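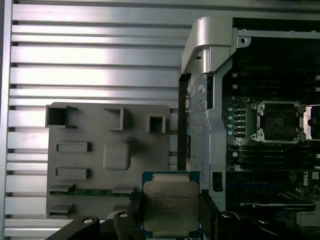
Do I need to know anything about robots to take part in the open day?
You need no experience at all, only a bit of patience and a willingness to be looked at while you do something fiddly.

Codamero is looking for people to join us at our winter open day at the Andusside workshop on 29th December, and we would be very glad indeed if one of them were you. We know it is an odd Sunday to ask for, with the leftovers still in the fridge and half the family asleep on the sofa, but we held our last one in July and so many of you wrote to say you had been away that we promised to try the other end of the year.

The day is built around one long demonstration, which we call the bench session. Our robot arms work on desktop computers and workstations with the covers off, handling the sort of parts that most of us would rather not touch with cold fingers: processors, memory, small screws and the like. A processor has to be held by its edges, brought to the socket the right way round and lowered gently, and it is a surprisingly absorbing thing to watch (my mother, who has never opened a computer in her life, stayed for the whole afternoon in July and then asked if there was a second one!).

What we need is two sorts of people.

Bench guests
Bench guests take a turn at guiding an arm themselves. You will sit beside one of our staff, who will show you the hand controls and stay with you throughout, and you will try a few simple picks before moving on to a computer part. Each turn lasts 60 minutes, including the introduction and a sit-down afterwards when we ask how you found it. We are particularly keen to hear from people who do careful work with their hands, so if you sew, mend clocks, ice cakes or tie fishing flies, please do say so when you write. You must be 16 or over, and you should be comfortable sitting at a bench for the full hour. Tell us if you are left-handed, as we set the controls up differently.

Open day hosts
Hosts are paid for the day and look after our visitors, which means greeting them at the door, walking them round in small groups and keeping bags and coffee cups well away from the benches. You will have a training evening beforehand with Finlay Halliday, who runs our visits, and he will lend you a set of notes so that you aren't caught out by the technical questions. A friendly manner matters far more to us than a science background. We expect 400 visitors, so comfortable shoes are a must, and lunch is on us.

Getting here is easy enough. The 266 bus stops outside the gate, and there is parking behind the Stukadano building, which our neighbours have kindly agreed to share. The demonstration hall is on the ground floor with level access all the way in. The Ritchie Room next door will be kept quiet for anyone who would like a break from the noise.

To put your name down, write a few lines to Finlay Halliday at Codamero, Unit 1622, Andusside, saying which role you would like and whether you prefer the morning or the afternoon. There is no form to fill in. If you have an access need or a question of any kind, put that in as well and he will ring you back for a chat.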